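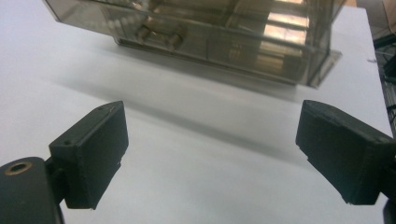

Section 4: Running the Tabletop Demonstration

Uchenna Okoro, Skarnberg Open Day Handbook
7 Jul 2020

We use cookies to remember your preferences. Accept all | Manage settings

Read this section before the doors open. Reading it aloud to visitors while they wait has been tried and did not go over well.

4.1 Before the first group

1. Wipe the white tabletop. Visitors will watch a speck of dust with more interest than they give the presenter.
2. Pick up the hand-held gripper and work the jaws fully open and fully closed 10 times. Listen for clicking.
3. Check the finger pads. Small chips at the corners are fine. A pad that wobbles is not, and goes to Dima Saab with a note saying which side.
4. Put one small item on the table. The bead bracelet is the usual choice.

CAUTION: Do not accept jewelry, car keys or hearing aids from the audience, however warmly offered.

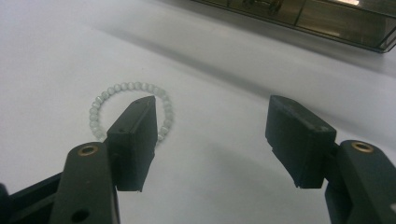 Fig. 4-1. Jaws open, bracelet on the table behind the left finger.

4.2 The pick

1. Start with the jaws wide and the pads clear of the item.
2. Bring the gripper in slowly. Slower than that.
3. Close on one side of the bracelet, lift it a little way, and hold while you count to 4 in your head.
4. Lower, open, back away. Allow for applause but do not wait for it.

NOTE: If the bracelet slips, say "and we'll try that again" and try it again. Mieczysław Kurek said it eleven times in May and was still thanked by a school group.

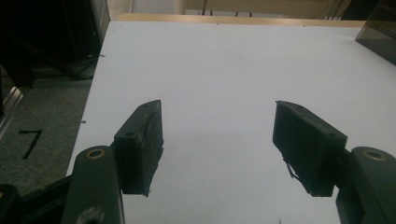 Where visitors stand matters more than anything you say to them. Given the choice, they lean on the table, and the table moves. Keep the group back from the edge and leave the presenter room to swing an elbow. When you brief the door, use the floor marking: the black 7 on the gray carpet, beyond the edge of the table, is easier to point at than "over there, no, the other there." Two groups at once is too many -- Celina Urbańczyk has the schedule and will defend it.

4.3 Handing over

1. Remove the bracelet and give it to the next presenter. Pockets do not count as storage.
2. Close the jaws and look at the seam between the fingers. If they meet unevenly, report it before the next group comes in.
3. Let one visitor try the gripper, with you standing beside them. Choose an adult if possible; children are better at it and the adults get discouraged.

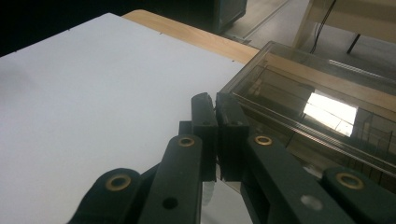
Fig. 4-2. Fingers closed with nothing held, tips near the corner of the tinted box.

CAUTION: Keep fingers, sleeves and lanyards out of the linkage arms. The lanyards say "Safety First" and are the worst offenders.

Continue to Section 5, Questions You Will Be Asked About Your Job Being Replaced.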